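I got off the night bus at Stovness with 200 in my purse and my aunt's key, which was supposed to open a flat above the Fahy bakery. It didn't (of course it didn't!), so I sat on the step and ate the last of my sandwiches.

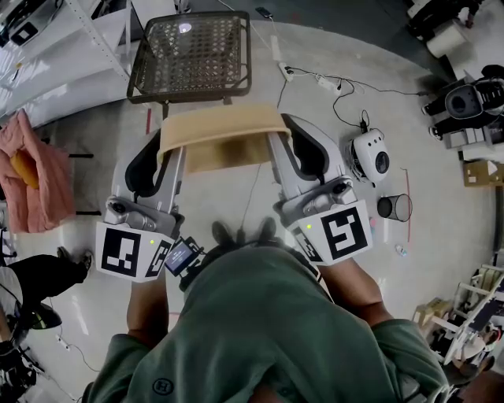
So where do you sleep when the key won't turn? On the ferry to Resen, if the man at the barrier likes your face, and he did.

I lay across three seats and dreamed of the flat, all yellow curtains and bread smells. I woke at six with the key stuck to my cheek.
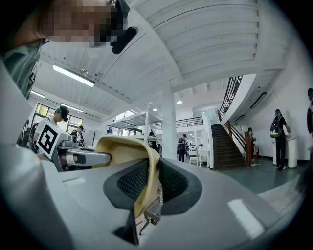
Eltutance, page 155

There was a door on the quay at Resen, green, badly painted. I tried the key for a laugh, and round it went, and somebody inside called out that the kettle was on.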